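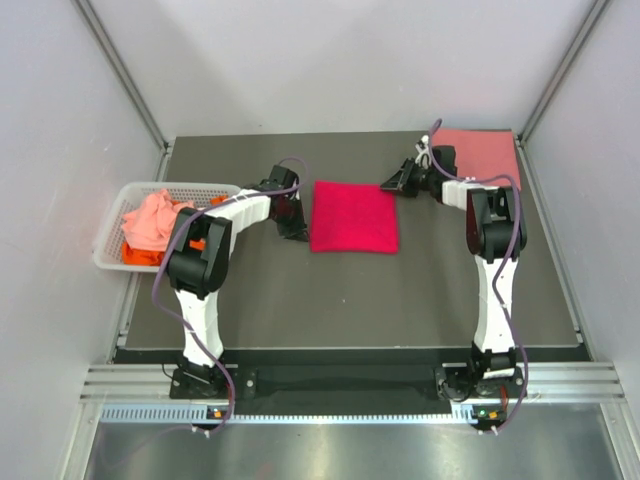 Setting the start pose for a two-arm cloth fold

2 min read
April – by Kenza Zerouali

Quick one, people keep asking. Assumes both arms are powered and you've got Kido running.

1. Check the status panel on each base. Green on both before you send anything.

2. Load the cell file. Left arm first, then right. Wrong order and the planner swaps the bases, everything comes out mirrored.

3. Start pose: grippers either side of the centre cloth, left one open and pointing down. Save it as a joint pose, not a Cartesian one – the elbows flip otherwise.

4. Cloth mask. Train the red and the pink as seperate classes. Threshold on hue alone and they merge, then you get one big blob and a grasp point in the middle of nowhere. Draw a keep-out box round the basket too, left elbow sits very close to it.

5. Add the cables to the collision model. Fat capsule along each link will do. Iman's padding value is 27 mm, works fine.

6. Dry run at low speed, hand on the stop. If the plan times out, raise the sample limit to 1,285 and try agian.

Corner detection is in part 2.

Questions: Brahim Belkadi, Grastham lab
© El Idrissi | Back to top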